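Forum Textilpflege & Haushalt › Falten, Lagern, Packen
Thema: Polohemden falten ohne Knick quer über der Brust

Antworten: 7 — Ansichten: 800

Für den Vereinsstand muss ich bis Montag einen Karton gelbe Hemden stapelfertig haben. Die Vorderseite bekommt beim Falten regelmäßig eine Querfalte. Unterlage ist ein gestreiftes Tischtuch auf Holz. Aktueller Stand: 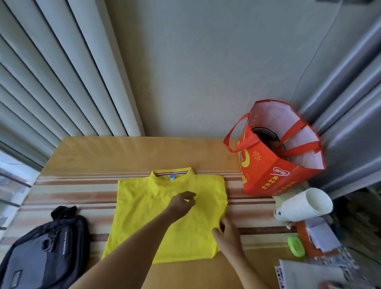
Iveta Bartoš
Themenstarterin, Mitglied

Gefaltet wird auf Rechteck, Kragen nach hinten, danach drücke ich die Seitenkante mit der flachen Hand nach. Die Breite stimmt, die Fläche nicht: leichter Knick in der Mitte, dazu feine Falten. Material laut Lieferschein Baumwolle mit 10 % Elasthan. Liegt es am Tuch oder an der Reihenfolge?

G_Begovic
Moderator
Am Tuch. Baumwolle auf Baumwolle haftet, beim Einschlagen zieht die untere Lage nicht mit. Auf glatter Platte falten, dann erledigt sich das meiste.

Lachlan M.
Widerspruch. Auf glatter Fläche rutscht das ganze Hemd weg, sobald man an einer Seite zieht. Ich falte auf Leinen und habe keine Querfalten. Entscheidend ist der Fixpunkt: eine Hand knapp unter dem Kragen, die andere führt die Kante. Der Fixpunkt bleibt, bis beide Seiten liegen.

Iveta Bartoš
So mache ich es im Prinzip. Hemd mit der Vorderseite nach oben, links fixieren, rechts einschlagen:
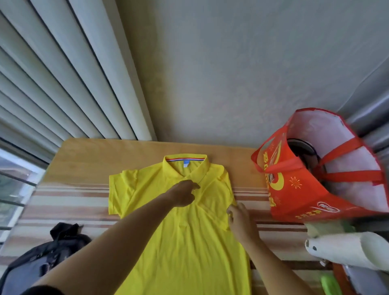

Ärmel teilweise eingeschlagen, rechte Kante in der Hand.

callum_c
Vorderseite nach oben ist der Fehler. Knopfleiste nach unten, Seiten auf den Rücken legen, Saum hoch, umdrehen. So liegen die Umschläge hinten. Bei dir wirft der Stoff neben der Leiste schon Falten, bevor die Seite überhaupt liegt.

Lachlan M.
Zustimmung zur Lage, beim Kragen nicht. Wenn der nach unten liegt, wird er beim Stapeln platt. Ich schließe vorher den obersten Knopf und lege einen Streifen Karton ein.

G_Begovic
Karton bei 100 Hemden ist Materialverschwendung. Faltbrett reicht. Das von Sandmont liegt bei mir seit Juli im Einsatz, Kanten sauber, Scharnier etwas schwergängig.

Marion C.
Faltbrett nur, wenn die Größen einheitlich sind. Bei gemischten Größen steht der Saum unterschiedlich weit vor und der Stapel kippt.

Iveta Bartoš
Größen sind gemischt, Brett entfällt also. Ich teste Knopfleiste nach unten, einmal mit Tuch und einmal ohne — Karton nur für die oberste Lage im Stapel.

callum_c
Tuch dann bitte straff ziehen, sonst vergleichst du zwei Dinge auf einmal.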